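Subject: Re: Storage of toiletries in the shared bathrooms, Talness House
From: Vimala Sundaram
To: Talness residents' list
Date: Wednesday, March 13, 2024
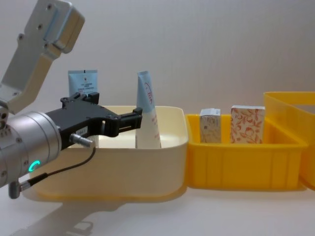
May tubes and bottles be left on the bathroom shelves between uses?
Items may stay in the bathroom only if they are kept in a bin bearing the room number. Anything left directly on a shelf or on the edge of a basin will be moved to the linen room on the second floor.

Dear residents,

Thank you to those who replied to the notice on storage. I am answering Mr Hnatiuk's message to the list, as several of you have raised the same points with the house office.

Severyn Hnatiuk wrote:
> The notice says that each room is to have one bin, but it does not
> say what size. We are 2 in room 13 and share most things. My
> shower gel is taller than the sort of bin I have seen in the shops
> and I would prefer not to lay it on its side, as the cap leaks.
> Could we also be told whether medicines count as toiletries? The
> old notice said one thing and the new one another.

On size, the shelves will take a wide, shallow bin without difficulty. Deep boxes with lids do not fit beneath the mirror in the first-floor bathroom and should not be brought in. There is no objection to a tube or bottle standing higher than the rim, provided that it stays upright when the bin is lifted. Squeeze tubes that will not stand on their caps may be laid flat.

On shared rooms, the allowance is one bin for each resident — the wording of the notice was unclear and has been corrected. Two residents who prefer to share a single bin may do so, and should write the room number on it once.

Medicines are not toiletries for this purpose. Please keep them in your own room. Prescription creams are included in this, even where they are used daily.

The cleaners will wipe the shelves on weekday mornings and will lift bins to do so. They have been asked not to sort or discard the contents. Razors should be capped. Empty tubes should go in the waste bin by the door and not back on the shelf.

Items already in the linen room may be collected from Orysia Kuzmenko at the house office until the end of April. Unclaimed items will then be thrown away, whether or not they have been opened.

Further questions may be sent to this list or to me directly on extension 137.

Yours sincerely,

Vimala Sundaram
House Manager, Talness House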